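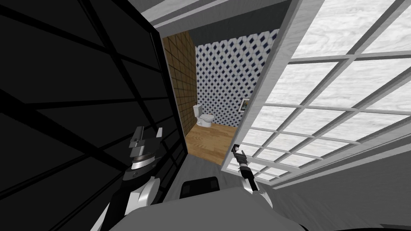 Poden two-arm mobile base kit: six weeks in a shared workshop

Posted 31/07/2023 by Eulalia Escobar

I bought the Poden kit to build a home helper that could get through my flat and do small jobs at waist height. It comes as flat boxes of arm sections, a wheeled base, two grippers, a control board and a licence for Luritz, the simulator. Mine cost £2970 with delivery. I put it together on a bench at the Hallgrímsson workshop, where I rent a shelf and two evenings a week.

Assembly

There are 246 fixings in the bag and the printed guide covers them in a sensible order. The base went together in one evening. The arms took four more, mainly down to the shoulder joints, which need a long hex key that is not supplied. I borrowed one. The cable run through the left elbow is tight and I had to redo it after pinching a wire.

The parts themselves are good. Nothing needed filing and the bolt holes lined up. The grippers are plain but solid, and the jaws swap over with two screws.

The simulator

Luritz is the best part of the package. You load a set of rooms, drop the robot in and run the same code you will later put on the real base. I have spent most of my time on doorways, as my bathroom door is the narrowest in the flat. The rendered bathroom at the top of this page has the same problem: a tall, narrow opening with thick sides, glazed panes on the right, and a toilet and diamond wallpaper beyond. With both arms raised, the grippers end up one on each side of the gap, so the arms have to be brought in before the base goes forward.

I wrote a short routine to fold them and ran it 1000 times overnight with the starting position shifted a little each time. The log showed 6 runs with contact, all on the right arm. Changing the order of the fold – right elbow first, then left – cleared those.

The software is slow to load and the room editor is fiddly. Moving a wall means typing in numbers. It also crashed twice when I changed floor materials.

On the real floor

The base drives straight and stops where it should. It does not like the metal strip between the workshop corridor and the store room, and I have fitted larger Seson wheels to get over it. They needed new spacers, which I printed.

Battery life is fair. I get an evening of stop-start testing from a charge.

Would I buy it again?

Yes, at this price, if you are happy writing your own code. If you want something that works out of the box, look elsewhere. Poden answered my one email in two days and sent a replacement cable free of charge.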